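Report on an Industry Visit: Two-Arm Robot Handling of Household Laundry
Course project, Automation and Control, second year
Site visited: Maltaritz, Nollorcombe

1. Purpose of the visit

The course requires each student to attend one demonstration of an automated system outside the school and to report on it. The report must cover the task, the equipment as far as it can be observed, the method of control, the errors seen and the student's own assessment. I chose the spring open day at Maltaritz, a small automation workshop in Nollorcombe, held on a Friday in April. Two other sites were on the course list. Both run fixed conveyor lines, and I had already written about a conveyor for the first-year assignment.

The demonstration I attended concerned the unloading of a front-loading washing machine by a humanoid robot with two arms. The workshop calls the project Temidach. It has been running for 3 years, and the laundry task is the most recent part of it. Earlier parts dealt with opening drawers and with moving boxes between shelves. Those were covered only by a poster near the entrance and are left out of this report.

2. Background

Cloth is difficult for a machine to handle. A rigid part has a fixed shape, so that once its position and angle are known, the grip point is known as well. A garment has no fixed shape. It folds over itself, hides its own edges and changes form as soon as it is touched. Our textbook treats pick-and-place only for rigid parts and gives one paragraph to soft ones.

A washing machine adds further problems. The opening is round and has a rubber gasket with a lip, on which fabric can catch. The inside of the drum is dark compared with the room. Washed items tend to twist together, and a pull on one may bring out two or more. The door remains in the working area once it is open and reduces the space available to the arm on that side.

The staff member giving the introduction divided the job into the following steps:

Approach the machine and open the door.
Reach into the drum and find fabric.
Close the hand on the fabric and pull it over the gasket.
Support the item with the second hand.
Move the item to the receiving place and release it.
Check the drum and repeat until empty.

The open day covered steps two to four. Opening the door was not shown in our session, and the release step was described only in the talk.

3. Method of observation

Visitors were admitted in groups. My group had 25 minutes in the demonstration area, including the introduction. I took notes by hand and sorted them the same evening under the headings used below. Where I rely on what the staff told us, I say so. I did not have access to the control software or to any drawings, and I made no measurements. All remarks on distance or force are therefore qualitative.

I had prepared a list of questions beforehand, based on the chapter on end effectors. Several turned out to be unsuitable because they assumed a two-jaw gripper and a bench-mounted arm. I replaced them on the spot with questions about finger control and about the division of work between the two hands.

4. Equipment

4.1 Robot

The robot has two arms mounted at the shoulders of a common upper body. The housings are silver and black. Each arm ends in a hand with several segmented fingers, mostly dark gray. Some cabling runs outside the housings and forms loops next to the forearms. I noted this as a possible snag hazard, and section 7 returns to it.

4.2 Washing machine

The machine is a front loader with a round door and a clear domed window. Its door was wide open during our session. The staff stated that its motor is rated for a spin speed of 800 revolutions per minute, and that the spin cycle matters to the project: a faster spin presses the load harder against the drum wall, and the items are then harder to separate. The machine was not run in front of visitors.

4.3 Floor and surroundings

The demonstration area has a low-pile carpet with gray streaks. I asked whether the pattern disturbs the vision system. According to the staff, a patterned floor gave false edges in early trials, and the detection was later limited to a region near the drum opening. I could not check this.

5. Procedure as demonstrated

5.1 Reaching and gripping

The right arm did the reaching. The hand came toward the opening with the fingers extended and slightly spread. The approach was slow, and the wrist was turned before contact so that the palm faced upward. I had expected the hand to come in palm down, as a person might do when grabbing from above. The staff explained that with the palm up, a garment already hanging over the gasket can be taken from underneath, and its weight then helps to lay it into the hand.
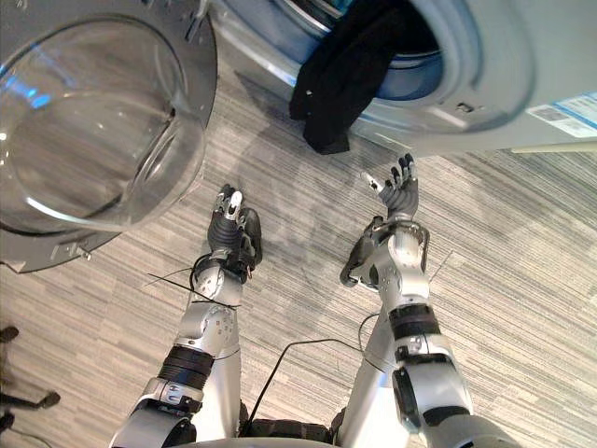
The left arm stayed farther back in this phase, with its fingers curled. Its function is to support the item once the right hand has drawn it clear of the lip. We were told that both arms are planned together, and that the planner reserves a volume of space for each. The open door limits the volume on the left side. For this reason the left hand waits in the gap between the door and the right arm's path and moves in late.

5.2 Pulling over the gasket

The pull was made in short strokes. After each stroke the hand stopped, and the controller compared the load on the fingers with the value before the stroke. A rise in load without movement of the cloth is read as a catch on the gasket or as tangling inside the drum. The arm then gives way a little, changes the direction of pull and tries again. We were told that the limit is 4 attempts, after which the hand lets go and the search for a grip point starts over.

This is a simple form of what our course calls compliant control. The arm does not follow a fixed path to its end whatever happens, and the path depends on the measured load. The difference from the examples in class is that the stiffness of the object is unknown and changes during the motion.

5.3 Two-hand support

A long item can touch the floor before it has fully left the drum. The second hand is meant to prevent this by taking the lower part of the cloth. In the talk this step was named as the least reliable. The lower edge swings, and the left hand must close on a moving target. The present solution is to wait until the swing has died down, which costs time in every cycle. The staff said they would prefer to predict the swing but had not yet found a model that works for both small and large garments.

6. Control and supervision

The system runs in one of two modes. In the first, an operator guides the arms and the motions are recorded. In the second, the controller carries out the task with the operator watching and ready to stop it. Recorded motions from the first mode are used to tune the second. The changeover is made at the operator's desk.

I asked how the system decides that a grip is good enough to start pulling. The answer had two parts. The fingers must report contact, and the cloth must still be seen in the hand after a small test lift. If only one of the two conditions is met, the hand reopens. I consider this a sound approach, as each sensor covers a weakness of the other. Contact alone could come from touching the gasket, and sight alone cannot tell whether the cloth is held or only lying on the fingers.

An emergency stop was pointed out to us at the start. Visitors were asked to stay behind a line on the floor. The staff confirmed that the robot is not approved for work next to untrained persons.

7. Assessment

Speed. The cycle is slow compared with a person. This was stated openly in the introduction, and the project does not treat speed as its first goal at this stage. Most of the time goes into waiting between pull strokes and into the test lift. The waiting time could be shortened if the load signal were filtered better, but I have no data to support this.

Door position. The door takes up space that the left arm needs. A reversible door, or a different standing position for the robot, would change the problem considerably. I asked about the standing position. It was chosen so that the head camera can see into the drum, and moving the robot to the side would lose part of that view. This is a real trade-off between reach and sight, and I did not find it discussed in our course material.

Cabling. Loose loops near the wrists are a weak point when the hands work close to fabric. A sleeve or a clip farther along the forearm would be a low-cost change. The staff agreed in principle but said that the loops allow the wrist its full rotation and that a tight cable had failed in an earlier build.

Dark fabric. Black garments are a hard case for camera-based detection. Folds on black cloth show little contrast, and the drum behind gives little light. An additional lamp directed at the opening was mentioned as a planned item.

Test conditions. Only a small number of items can be handled in an open-day session, and the conditions are chosen by the host. The observations in this report show the method but do not permit any statement about the success rate. I requested the figures from the internal trials and was told that they are not released.

8. Relation to the course project

Our own group is building a small sorting arm in the Heywood laboratory. It has one gripper with two jaws and handles plastic blocks. Two points from the visit can be used directly.

The first is the double check before lifting. Our arm currently starts its lift as soon as the jaw switch closes, and it sometimes lifts nothing. A test lift followed by a second look from the overhead camera requires only a change in the program.

The second is the limit on repeated attempts. At present our program repeats a failed grip without end, and it has to be stopped by hand. A counter with a return to the search step will be added before the next review.

The load-dependent pull cannot be transferred, as our motors give no usable load signal. The same applies to the planning of shared space, which has no meaning for a single arm.

9. Open questions

How the system recognizes that the drum is empty was not fully answered. A small item such as a sock can stick to the upper part of the drum, outside the view of the head camera. The staff mentioned turning the drum by hand with one finger between cycles, but this was not part of the session.

It also remains open how much of the tuning is tied to this one machine. A different gasket shape or a lower opening would require new recordings, and I was not able to find out how many. I have sent this question to Maltaritz in writing and will attach the reply to the final version if it arrives before the deadline.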